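Community Help > Days Out and Visits > Factories and Workshops

Taking a group to the Kolteck open day in Pudville, is it worth it if you know nothing about robots?

Last updated 31/10/2018

Hello everyone, I hope this is the right board for it, I wasn't sure whether to put it here or under Schools and Clubs. I help run a Saturday club for kids between ten and fourteen, and one of the parents has put our name down for the open day at the Kolteck building out in Pudville. They have a demonstration where a robot with two hands works at a conveyor belt, and apparently you can get quite close to it.

My trouble is that I know next to nothing about any of this. I can fix a bicycle and that is where my talents stop! I'd like to be able to tell the kids what they are going to see before we get there, and I don't want to drag them forty miles up the road for a slide show and a cookie. Has anybody been? Is there enough going on to hold their attention, do you have to book the demonstration separately, and is there anywhere sensible to eat lunch? A couple of ours are sensitive to noise as well, so any word on how loud it gets would be a big help.

Thank you so much in advance, you were all wonderful about the canal trip.

Daryna Nechyporuk

14 comments

Worar

went in august. its fine. parking is bad, go early. lunch is a truck in the lot, cash only when I was there. the robot part was the best part but my son liked the forklift more

2 comments

Valdir Nogueira

Hi Daryna, how nice to see your name again, and I'm glad the canal trip went well. I have been to this open day twice now, once with my sister and her two and once by myself (I liked it that much), so let me see what I can remember, and forgive me if I wander.

First the practical part. You sign in at the front desk and they give you a sticker, and you do need to book the demonstration as well as the visit. They are separate lists. The groups for the demonstration are small, and with a club your size I would call and ask for two slots back to back, so half of you can be in the machine shop while the other half is with the robot. We had 19 in our group and it was a squeeze, with the little ones at the front and the tall people very kindly hanging back. Wear closed shoes, all of you. They turned a lady away from the shop floor in sandals and she was not happy.

Now the demonstration itself. What they are working on is the handling of parts, so picking something up from a moving line and setting it down where it belongs. It sounds like nothing when you write it down, and I admit that for the first few minutes I stood there thinking I could do this with my eyes shut. Then the engineer talked us through how the robot has to find the part, decide how it is lying, and pick which fingers to use, and I became quite absorbed! The part on our day was a black metal flange, a plain looking thing with a raised round middle and a hole on either side of it, and they handed a spare around so that everyone could feel the weight. Do ask them to do that for your kids. It makes a big difference once you have held one yourself.

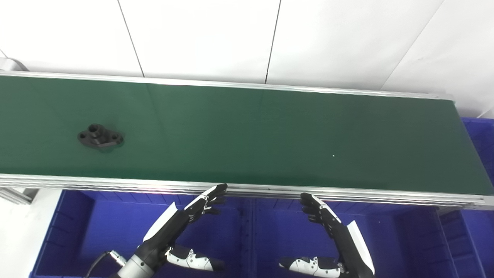

Same belt and same flange in the next one:

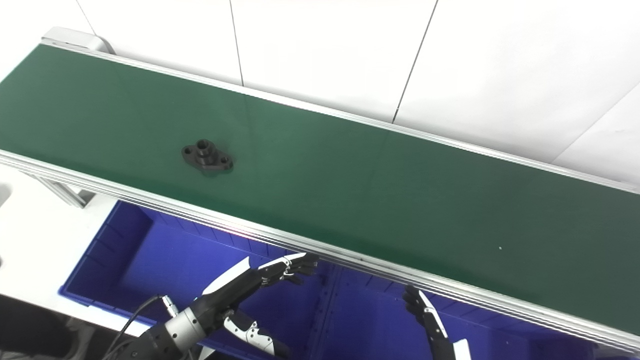
Tell the kids to keep an eye on the fingers. Mine were expecting a big swinging arm like in the car commercials, and a pair of jointed hands was much more interesting to them. My niece spent the whole ride home picking up her juice box with two fingers and a thumb, very slowly, making the noises.

On noise, the robot room was gentle, more of a hum than anything, and we could all hear the engineer without her raising her voice. The machine shop is another matter. They do hand out ear protection at the door, but for anyone who finds it hard I would skip that part and spend the time in the reception area, where there is a display case of old parts and a bench. Tell the desk when you arrive and they will arrange it without any fuss.

There was a good talk before the demonstration as well, and it ran a little long for the younger ones. The speaker told us that the team had logged 4,000 practice pickups that summer, and that 542 of them had been marked as failures and kept for study. A boy behind me asked if the robot got in trouble for those, and the speaker took it as seriously as if a professor had asked. I thought that was lovely.

As for lunch, Worar is right about the truck, but if the weather is kind take sandwiches. There is a strip of grass with picnic tables on the far side of the parking lot, past the loading doors. The Yalçınkaya bakery on the main street in Pudville does a very good cheese pastry too, if you don't mind a ten minute walk. They were sold out by one o'clock the second time I went, and I have not quite forgiven myself for dawdling.

One parent wrote to me after my last post on this and I'll copy the exchange in for you, in case your parents are wondering the same thing.

Will the children be allowed to operate the robot themselves?

Only the staff run the robot during the open day. There is a small table by the exit where visitors can try a simple hand-held gripper on foam blocks, and children under twelve need an adult with them for it.

The gripper table had a line when we got to it, so you may want to send a few of yours over early. Allow 3 hours for the whole visit if you have lunch there, and a bit more if any of yours are the kind who ask questions (I hope they are).

If you'd like company, I am tempted to go a third time, and I am happy to take a row of kids off your hands. Send me a message here and I'll look at my calendar.

Warmly,
Valdir Nogueira

8 comments

Daryna Nechyporuk

Oh Valdir, thank you, this is far more than I hoped for! I called this morning and we have our two slots, one right after the other just as you said, and the lady at the desk has made a note about the noise. I'm going to bring a few odds and ends from the bicycle box to the club this Saturday, nuts and washers and so on, and have the kids try picking them up in oven mitts so they get a feeling for how hard it is. And yes please to the company, I'll send you a message tonight once I've found out who is driving.

Worar, thanks for the tip about the parking, we'll come early.

3 shares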